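Search this site Go
December
By Li-hua Yen

Why do clothes crease?

Cloth is made of threads, and threads are made of fibres. When a fibre is bent and pressed for a long time, it can stay bent. The line it leaves is called a crease. Cotton creases easily. Wool is springy, so it creases less.

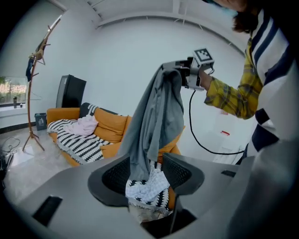

Tidying a living room is a good time to look at how cloth bends. A thing dropped in a heap is folded in many directions at once, like the crumpled pink cloth on the orange sofa. A thing that hangs has its own weight pulling it down - the grey fabric over the chair falls in soft folds.

Try this. Take 2 cotton hankies. Scrunch one under a heavy book and hang the other up. Wait about 15 minutes, then compare them.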